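Laritz Two-Arm Recording Bench
Lent or sold by Laritz. Notes by Aileen Calimlim, equipment desk.

What it is
A table with two arms, fixed cameras and a recorder, for people who need their own examples to train a model on. You guide the arms through a job, the recorder saves what the joints did and what the cameras saw, and you do it again. Then you do it many more times. The brochure says "teach by showing." I would call it data entry with your elbows.

We stock it because customers ask for it. Of the benches we looked at, it's the one I had the fewest complaints about, so take the rest of this page in that spirit.

What the work looks like
The default layout is a cutting mat on black cloth, with bins of small parts and hand tools hanging within reach. You start each take with a clear mat. The cloth keeps glare down and gives the cameras a plain background, and it will wrinkle whatever you do.
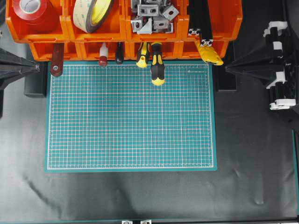 The maker's sheet says 80 usable takes in a morning. Italo Serra ran the bench for us in February and got 56, and he is quick. Some of the gap was dropped parts. More of it was stopping to argue over whether a take counted. If a screwdriver goes back on its hook crooked, is that a good example or a bad one? The software has no opinion. It has a Keep button and a Discard button, and two people on the same shift will press them differently.

Write your rules down before the first take. We didn't, and ended up throwing out a batch that may have been fine.

Objects
Laritz sells a kit of training objects. I'd skip it. Fill the bins from your own stock: brackets, tape, whatever your people handle all day. A model that has only met clean sample blocks won't tell you much about a heap of metal corners that hook into each other. Put in a few odd shapes too, including things that roll.

Don't expect the arms to cope with the heap at first. Pulling one bracket from a pile is hard even with a person steering, and the slow, clumsy takes go into your set along with the good ones.

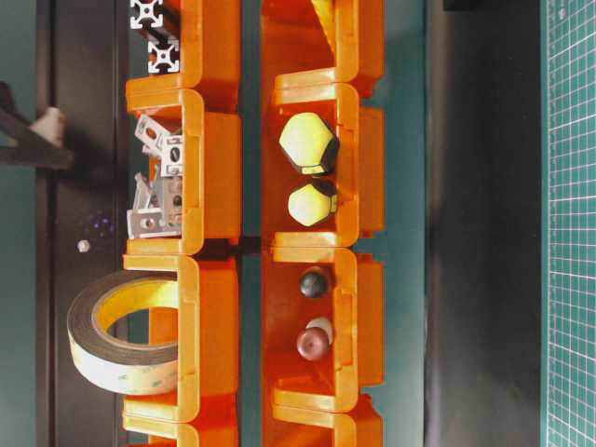

Specifications and options

Arms: two, table mounted
Recorder: Zulla, included. Holds 400 takes before you have to move files off it
Camera mounts: Skasen clamp type, included
Object kit: optional (see above)
Spare gripper pads: optional, buy them
Table: not included
Part number: LZ-101

Compatibility
Files open in Dizon without conversion. Other training tools need an export step that drops the notes you typed against each take. Laritz calls this a known limit. I call it a good reason to keep notes in a spreadsheet.

Should you get one?
If you have a single job that never changes, probably not. A fixed program will do it and you can skip the whole business of collecting examples. If your parts move around and your jobs change every few weeks, the bench may earn its space, though I haven't yet seen a customer's model I'd leave alone overnight. Ask for the loan first. Bring your own parts and the person who would really be doing the recording – the manager who signs for it won't notice the sore shoulders.

Loans include setup and one return visit. Delivery is extra. Price on request from the equipment desk.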